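Most advice on desk height starts from the wrong number. Furniture catalogues quote the height of the top surface. The dimension that decides whether a person can sit at a desk properly is the clearance beneath it, and few makers print that at all.

I fitted out a small office in Venley last September and compared two desks of identical stated height. The Savilberg has a thin top and no front rail. The Bodin has a deep apron with a drawer hung from it, and the underside of that drawer sits at 582 mm. A tall user on a normal chair cannot get their thighs under it without lowering the seat, at which point the shoulders rise and the wrists bend. On paper the two desks are equivalent.

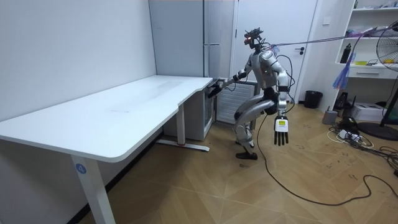 Should a desk have a drawer under the top?

For keyboard work it should go at one side, outside the knee space. A central drawer takes height from the one place where it cannot be spared.

Hervé Riviere, who did the joinery in the same office, disagrees with me. His view is that the apron stiffens the frame and that a thin top will sag under load. He is right about sagging over long spans. A steel bar fixed along the rear edge deals with it, and adds 30 mm at the back, where no knees go.

Depth is treated just as badly. I would want at least 500 mm of free space from the front edge at knee level, and more at the feet. Flornetti puts a cable tray well inside that limit on every model I have measured. Moving it to the rear took me 12 minutes with a screwdriver, so the factory could do the same at no great cost.

Makers should print the clearance next to the height, in the same size of type.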